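3.2 Cloth as an Unstable Category

Household sorting studies tend to begin with hard things. A mug is a mug whichever way up it lands, and two raters handed the same mug will usually agree on what it is and where it lives. Cloth offers no such comfort. It takes the shape of whatever it was last thrown over, and its name depends on who is asked and how recently they did the laundry. When we revised the Brengate coding sheet in April, soft goods took up more of the meeting than every other category combined, and the minutes record two requests for a break.

The original sheet, inherited from the Boyer pilot, had a single code for textiles. It worked well for as long as the raters did not look closely at any textiles. Once they did, disagreements came in two kinds. The first concerned what a thing was: a folded bath towel and a folded sweatshirt can be hard to tell apart from across a room, and a rater who has decided on one will defend it with surprising heat. The second concerned what a thing was doing. A towel on a rail has been put away. The same towel on a chair might be drying, waiting, abandoned, or claimed as part of the chair by a household that has stopped seeing it.

We therefore split the code into 4 parts: cleaning cloths, bath and kitchen linens, clothing, and soft goods of undecided purpose. The last was meant as a temporary holding area. It is now the most popular code on the sheet, and Romain Deschamps has proposed renaming it "chair," on the grounds that a chair is where most of its members were found. We kept the longer name.

Raters were also told to record the state of each item separately from its identity. The permitted states are folded, draped, bunched, and held. "Messy" was struck from the list after the first round, when it proved to be a measure of how tidy the rater's own home was. Where an item is partly covered by another, the rater codes the visible portion and leaves the rest blank. This rule was broken constantly, and always by people who were sure.

Figure 3 raises both kinds of disagreement with only two pieces of cloth. The yellow microfiber cloth caused no trouble as to type: the fine knit is plain enough, and all 7 raters entered it as a cleaning cloth, held, with bunched as the secondary state. The pink item behind it was another matter. It is large, it hangs in wide soft folds, and it could be a towel or something to wear. Raters who entered "towel" pointed to its size. Raters who entered "clothing" also pointed to its size. The gray surface it rests on, at the right, was read by most as part of a chair, which did nothing to settle the question.

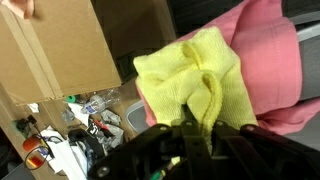
Figure 3. Training item for the textile codes. Agreed type: yellow cloth. Disputed type: pink fabric. Cardboard boxes are coded separately under containers (Section 3.3).

3.3 Boxes, and What Counts as Put Away

Cardboard boxes were expected to be easy. They have corners, they keep their shape, and they rarely pass for knitwear. Their difficulty lies in being both an object to be tidied and a place to tidy things into, sometimes within the same minute. A box being carried is an object. A box on the floor with its flaps open is a destination. A closed box that has stood in a hallway since the last move is, according to one participant in the Drakport homes, furniture.

The coding rule we settled on follows use. A box held by a person is coded as an item in transit, with its contents unrecorded unless they can be seen. A box standing on its own is coded as a container if anything goes into it during the session and as an item otherwise. Ayanda Shezi objected that this makes the status of a box depend on events that come after it is first coded. She is correct, and the sheet now has a second column.

Sessions ran for 30 minutes, and 70 of them were kept for analysis. Participants were asked to tidy as they normally would, an instruction several of them found funny. Agreement on boxes rose once the second column was in use. Agreement on textiles rose too, though part of the gain came from raters moving their hardest cases into the undecided code, where everyone could agree that they did not know. We report the results with and without that code in Section 4. The Hirik sheet, which we consulted for comparison, avoids the problem by leaving textiles out.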